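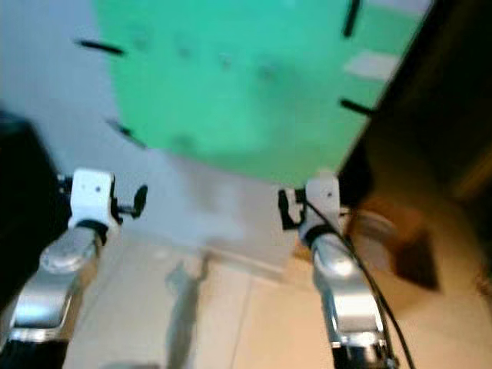
January 6, 2020

Keys day. Back after the break and the bench is up, so starting with the job Heledd put on the board before we went: sort the keys out, get them paired, label the lot, stop ringing Lesia at home when the solvent cupboard is locked.

Green sheet down on the bench first. Keys slide about on the grey top and you lose silver ones against it if the light's wrong. Much easier on green. Should have done it that way in June when we did the Brirnora locks, would have saved me an hour on my knees. Sheet is on a slant, didn't bother squaring it.

How it's meant to work, as agreed with Kenji:
two keys to a ring, cupboard key and drawer key for the same bay
one of the two gets a coloured cap, other one left plain
colour = room, not person. NOT person. (we tried person, then Svyatoslav moved desks)
thin rings only, the fat ones don't go on the hooks

Red is the front workshop, green is the back store. Blue to come if Drumico ever send the caps. Ordered before the break, no sign. Heledd chasing.

Red set: plain key turns fine in the bay cupboard. Red one goes in the drawer lock but needs a wiggle, quarter turn back and then it goes. Tried it several times, same every time. Teeth look alright to me, think it's the lock. Bit of graphite tomorrow, not oil, Solomiia says oil is how we killed the last one.

Green set: the one with the hexagon cap does the store drawer, no trouble. Plain one on the same ring is the Sartori cabinet, stiff but OK. Can't make out the stamping on the plain one at all. Tried it under the lamp, tried chalk rubbed in. Gave up. Same with the lettering on the cap, so no use going by that, go by colour and shape.
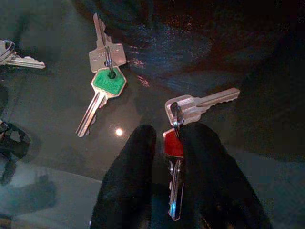 So labels have to come from us. Went through the key book to see what we've got written down. Book says cabinet is 1721, in Lesia's writing, and then somebody has put a question mark next to it in pencil. Was that the old cabinet or the Sartori one?? Ask Lesia. If it's the old one then we have no code for the present cabinet and if we lose the key we're drilling it.

Clundex will cut blanks from a sample but want the key for a day or two. Don't like letting the only one out of the building. Svyatoslav says take a pressing first, he's got the putty. Fine, but do it on the plain ones, the capped ones want their caps off for that and the red cap is tight.

On caps. Ring goes through the hole in the cap as well as the key, so the cap can't wander off, good. But it means you have to open the ring right up to swap anything. Split my thumbnail. Use the small screwdriver, keep it with the key tray, I've written KEYS on the handle so hands off please.

Rings: two keys on a thin ring hang all over the place, they flop either side when you pick them up by the middle. Pick up by the ring if you can. Doesn't matter for us sorting but matters for the hook board, they foul the set next door if the hooks are close. Kenji had drawn hooks at 35 mm. I'd go wider. Board is 900 mm long and we only want one row, there's loads of room, so why be mean with it. He's redrawing.

Lunch

Afternoon: tried hanging red and green on the offcut with two nails as a mock-up. Green set sits flat more or less. Red set twists round so the cap faces the wall and you can't see the colour from the door. Tried turning the ring, came straight back. Maybe a bent hook with the opening sideways? Solomiia thinks put a coloured dot on the board above every hook and stop fussing about which way the caps face. She's right probably. Dots it is, Heledd has the stickers somewhere.

Also Heledd wants a signing out sheet. I don't, noone will fill it in after the first week, but agreed to try it until the end of the month. Pencil on a string by the board. 

To do
graphite for red drawer lock
ask Lesia re 1721
pressing of the plain keys before anything goes to Clundex
ring Drumico, blue caps, and ask if they do spare red ones at the same time
new hook spacing from Kenji, then drill
bay 8 cupboard, still no key at all, has anyone looked in the tin on top of the fridge
fold green sheet and put it back on the shelf when finsihed, it isn't ours

Left both sets with Heledd at five. She's got the tray.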